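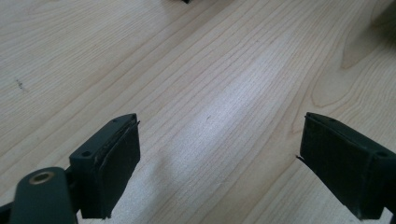
Figure 6. View from the hand-held gripper, fingers open over a wood tabletop.

6. Checking the gripper before a recording session

This section covers the checks to run on each Skultico hand-held gripper before you record demonstrations for the Kaltgate grasping study. It applies to every unit with plastic fingers and black rubbery pads. Plan to do the whole section again whenever a pad or a finger is replaced.

The study compares two ways of giving the policy its grip width. In the first, the width is read from the finger positions in the camera image. In the second, it comes from the encoder in the handle. Both depend on the fingers sitting in the same place from one session to the next.

6.1 Inspect the fingers and pads

1. Set the gripper to fully open and hold it over a bare part of the table.

2. Look at the inner face of each finger. The pad should lie flat along all four edges. In Figure 6, the right pad has a thin flap peeling away along its left edge, and the top corner of the left pad appears to lift very slightly.

3. Press down any lifted corner and hold it for 14 seconds. If it comes up again, replace the pad.

4. If a strip of pad sticks out past the finger, replace the pad. Do not trim it with a knife.

5. Check the screws on both fingers and tighten any that turn by hand.

Caution: Do not overtighten screws that go into a threaded insert. The insert can pull out of the plastic, and the whole finger must then be reprinted.

Note: Always replace pads in pairs. A new pad grips harder than a worn one, and small objects will turn in the grip as it closes.

6.2 Record the zero width

1. Start the Pasgate recorder and choose "Width check."

2. Close the fingers until the pads just touch. Do not squeeze.

3. Hold still until the recorder has taken 100 frames.

4. Open the fingers all the way and hold for another 100 frames.

5. Save the result under the unit number. The recorder will refuse the file if the two readings are in the wrong order.

A loose flap of pad will touch the other finger early and give a zero that is too wide. If the new zero differs from the last one by more than 1 mm, go back to 6.1 – do not correct the number by hand.

6.3 Check the light on the table

Pale tabletops reflect overhead light, and a bright band can wash out the grain. The tracker uses the grain as texture, so a wide band leaves it with fewer points to follow.

1. Hold the gripper at working height with the fingers open.

2. Read the point count in the corner of the recorder window. It should stay above 46 while you move the gripper slowly from side to side.

3. If the count drops, turn off the lamp nearest the table or move the work area. Lowering the exposure helps a little but makes the dark fingers harder to separate from their shadows.

4. Wipe the table. Small specks do no harm to tracking, but grit on a pad will shorten its life.

Note: Plain sections with straight grain give lower counts than sections with a swirl or a knot. Test both if your table has them.

6.4 Results from the pilot

The pilot used 1000 demonstrations split evenly between the two width methods. The encoder version did better on thin objects. The image version held up on everything else, and most of its failures were in sessions where a pad had started to lift. Those sessions are kept in the data set and marked with the tag "pad" so that they can be left out of training if you wish.

The Arellano units have a different finger shape and were not part of the pilot. Do not mix their recordings with these.

Report pad failures to Araceli Villaseñor with the unit number and the last saved zero. The procedure for fitting new pads is in Section 7.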